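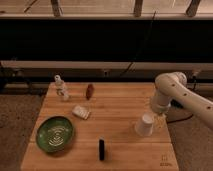
Green bowl, clear bottle.

4 November 2022

Back from Grirthorpe with sore feet and one doll, which is one more than I said I would buy. She is on the shelf by the phone with her face to the wall while I make up my mind about her.

The show was in the same hall as last time and smelled the same, floor polish and old suitcase. They have put the entry up again. The flyer promised "over 300 dealers and makers," and I would like to meet whoever came up with that. I went up and down every aisle and then did it again the other way, and I never felt I was in the company of 300 of anything except plastic storage tubs. A good part of one side was people selling soap and scented candles. I have no quarrel with candles, but I did not drive all that way in the rain for one.

The doll. She is composition, fourteen inches or so by eye, with molded hair under a mohair wig somebody glued on later, and a blue cotton dress with smocking across the front. The tag pinned to her said "All original, 1945, never played with." I read that tag several times. Her left shoe is a different brown from her right. The wig glue is the rubbery kind that did not come out of a tube in 1945. And never played with! The paint is gone from the tip of her nose in just the way it goes when a child carries a doll around face down by one leg. I have the same wear on the one I grew up with and I know how it got there, I did it.

I said some of this to the dealer, politely. I was told that the family had sworn to it. The family always swears to it. I have never once bought a doll from a family that hadn't sworn to something. There is always a great-aunt, she was always careful, and the doll always sat on a bed in a spare room until the day before yesterday. If all those great-aunts were real there would not have been a bed left in the country for anyone to sleep in.

The date bothers me more than the shoes. Everybody wants 1945. It sounds like something, end of the war, father coming home with a box under his arm. A doll from a few years on either side is the same doll and nobody's heart beats faster over it. The body on this one looks earlier to me, and the dress later, and if you average them out I suppose you get to the tag. The dress has a zigzag finish on the inside seams. I turned it up with my thumbnail while the dealer was wrapping something for another customer. Home machines that did that were not in most sewing rooms that year, as far as I know, though I will look it up before I say so to anyone who might answer back.

So why did I buy her. Her eyes. They are tin sleep eyes, gray-blue, hardly crazed, and both of them close together, slowly, the way they should. The price had been struck out and written lower and struck out again by the afternoon. I offered less than the last number and it was taken so fast I felt sick. When they say yes that fast you have overpaid.

Later, after supper.

Unwrapped her properly under the good lamp. There is a repair at the back of the neck I didn't see in the hall. It is a decent one, filled and painted over, a bit too pink. Nothing on the tag about that. The right arm hangs lower than the left and I think the elastic has been done with something out of a notions drawer. Fingers all there, though, which I did not dare hope for. Marked on the back of the head with what might be a number and might be somebody's dent. I have looked at it with the glass from every side. If I wanted it to be a 9 it could be a 9.

The smell is mostly cellar. I put her undressed in a box with the lid off, out of the draft, and that is all I'm going to do tonight. The temptation is to start wiping. I have ruined one face by wiping and I still think about it.

Which brings me to Rondelum. The table by the coffee urn was given over to it, little tubs of cleaning cream stacked up in a pyramid, and a crowd three deep watching a demonstration. It was worked into a doll's cheek with a cotton swab and the swab came away black, and everyone said ooh. I said nothing. A swab comes away black with spit. What I wanted to know was what is in it, and whether any of the pink was coming away with the black, and what the cheek will look like in ten years. For the first I got "natural oils," for the second I got "no," and for the third I got a leaflet. The leaflet has before and after pictures and I would bet this whole house the lamp was moved between the one and the other. Look at the shadow under the chin.

People were buying two tubs at a time. I'm not saying it doesn't work. I'm saying I would not put it on composition, where any damp at all gets under the paint and lifts it, on the word of a person with a pyramid to sell. If I see someone's doll a year from now and she looks well I'll take it all back in this same book.

There was also a talk, in the side room, on telling real age from faked. I went in ready to be annoyed and for the first part I was. Slides too dark, and a lot of time on bisque, when most of us in there own nothing of the kind. But then there was a good stretch on dress fastenings, hooks and snaps and when the different ones turn up, and I wrote down as much as I could on the back of the flyer. Now I can't read half of it. "Donut snap, check rust goes THROUGH cloth." That one is useful. Rust on a snap is easy to fake and rust that has gone through into the cloth in a proper ring is harder. I went and looked at the new one's dress just now. Two snaps at the back, no rust at all. So either the great-aunt kept a very dry spare room, or the snaps are not as old as they'd like me to think.

I should put down the business with Cikgate too, or I'll forget how it went. In September I bid on a trunk of doll clothes there, the one with the little plaid coat. It said "lot of antique doll clothing, estate, as found." As found where? I asked through the message box and got back a smiley face. I lost it in the end, thank goodness, it went to $500 in the last minute, and I would have been eating toast until Christmas. Well, today, on a table near the back, there was the coat. Same plaid, same missing second button, same darn at the cuff, and it had turned into "from a Philadelphia doll's trousseau." It was found in an estate lot by someone clicking a button at home, the same as I was trying to do. It has no more to do with Philadelphia than I have. I held it up and asked how they knew, and was told it came with a letter. Could I see the letter? The letter was at home. They always are.

It is a sweet coat. I'd have liked it.

Had my sandwich on the steps outside, under the bit of roof. A woman beside me had a baby carriage with dolls in it and a real baby on her front in a sling, and everybody who passed bent over the carriage. She was pleased with her day. She'd come for a christening gown and got one, and she showed me, and the lace was machine lace and she had been charged for handmade. I could see it from where I sat. I said it was lovely. It was lovely, and it would fit, and she was so happy with it that I couldn't see who would be better off for hearing it. I have been going back and forth on that all evening. If it were me I would want to be told. I think.

The Ekinci shop had its usual corner, with the stringing hooks and elastic and the drawers of eyes. I do trust them, as far as it goes. Last spring they told me a doll wasn't worth their fixing and sent me home with her, and a shop that turns down money has my attention. I bought elastic in the two thinner weights and asked what they would charge to look at a neck repair, supposing I ever had one to look at. (This was before I knew I did. I had a feeling.) The answer was that if it's holding, leave it. Then they tried to sell me a stand. I have stands.

Rained all the way home and the wiper on my side is going.

To do, when there's daylight: photograph the inside seams before I touch them. Find the other smocked dress, the yellow one, in the cedar chest, and lay the two side by side. Look up the machine question in the sewing books downstairs. Take the 1945 tag off her and put it in the envelope with the other tags. I keep them all. Someday I'll write what I found out on the back of each one, the ones where I found out anything.

I turned her around before I sat down to write this last part. She does have a good face. The eyebrows are single strokes, a little uneven, the right higher than the left, and I don't believe anybody has been at those. Whoever painted them was in a hurry and had a whole tray to get through. I'd call her forties, with a question mark, and that is what is going in the ledger, in pencil.

Elastic tomorrow, if my hands are up to it.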